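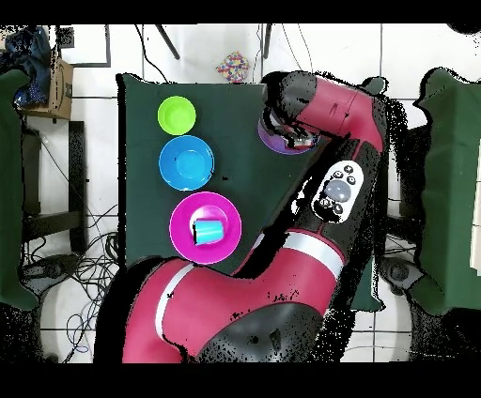 *Purple bowl, green cloth.*

## Wanted: people to watch short films before anyone else has to

Sendthorpe Shorts returns in July, and we have 111 films to get through. There is room in the programme for 27. Somewhere between those numbers we need a viewing panel, and we'd like you to be on it.

Panel members watch at home on Movalow, a website that works perfectly well provided you don't press the back button. You'll be sent your films in batches over five weeks. Each one gets a score out of ten and a couple of sentences. "Liked the dog" is a fair start but we may ask for more.

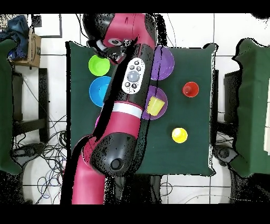
Most of what you see will run under 15 minutes. You should expect a fair number of estranged brothers, several lighthouses and at least one drone shot of a car on a moorland road. You should also expect to be floored now and then by something made in a kitchen over a weekend, and those are the films we'd hate to miss.

We're looking for people who:

- watch a lot of films, or used to before the children
- can sit through subtitles without sighing
- will finish a film they've gone off by the title card
- aren't related to anyone who has entered (we do check surnames)

You don't need a film degree. If you have one, you're welcome too, but please keep your comments to the length of the box.

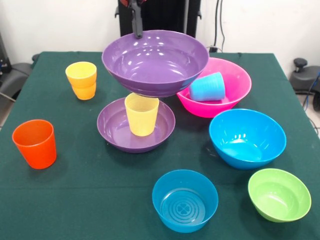 **Is it paid?**

Panel members get a flat £75 at the end of the five weeks, plus a pass for the whole festival. It won't change your life, but the pass does include the closing film.

**What if I love a film and the others hate it?**

Say so at the panel meeting. Last year's audience prize went to a film that scraped in on one person's stubbornness, and that person has been unbearable ever since.
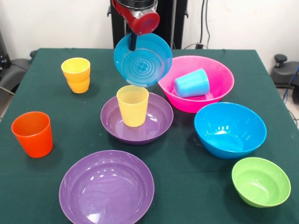
The meeting is held upstairs at Cù on Renwood Street, starting at 6.30pm and ending when we agree or when they want the room back. There are stairs and no lift, so tell us if that's a problem and we'll set you up to join by video. Soup is provided.

To apply, send us no more than 50 words on the last film that made you want to argue with a stranger. Leave your application at the Sendthorpe box office or use the form on our Join In page. Applications close at the end of April, and you'll hear from us either way by the middle of May.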